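Saturday, November, late morning. Pad comparison on the handheld gripper, cloth set 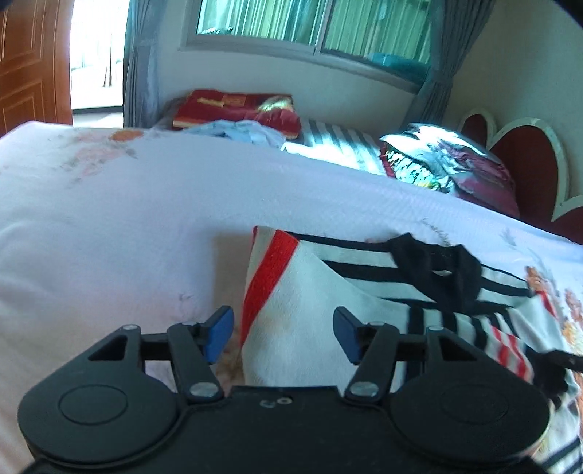 *Blue pads, jaws open, striped collared shirt on the bed sheet.*

Kolev's note says the new blue pads fix the slipping on thin cotton. I don't believe notes, so I ran them against the old Enex pads on the same shirt. 80 grasps with each, collar and hem only, reset by hand every time.

Blue pads: 659 g peak pull on the collar before it let go, best run. Old pads: I never got a clean reading because the luggage scale kept timing out, so don't let anyone put that one number in a slide as if it proves something.

Misses on the hem were 20 for the blue and 23 for the old ones. Styliani Chatzigeorgiou wants to call that an improvement. I'd call it the same gripper on a different day. Half of mine were my wrist, too. I come in low on the hem and the housings touch the fabric before the tips do, and then the cloth bunches up.

What does seem better: picking a single layer off a fold. With the old pads I kept getting both. The blue ones took just the top layer more often, but I only started marking it down partway through the second batch, so the count is no good. Do that again properly.

Collar is too easy a target, by the way. It stands up and practically hands itself over. Next time flatten it or use a T-shirt.

Stripes: the Nomance tracker was supposed to choke on them. It lost the shirt twice in 300 seconds and both times I was moving fast. Plain sheet was worse if anything, it drifts when there's nothing but pale fabric in view. The Cleltolik people blame exposure. Maybe. Their last two answers were also exposure.

Things I didn't control: room light (changed a lot through the morning), how hard I squeeze, order of the pads. Blue went second, when I'd had more practice. That alone could cover three misses.

To do:
- swap order, old pads second
- proper force gauge, not the luggage scale
- log single/double layer from the first grasp
- check the left pad screw, I felt some play by the end
- ask Styliani to run a batch without telling her which pads are on (she'll see the color, so tape over both)

Not ordering more blue pads until that's done.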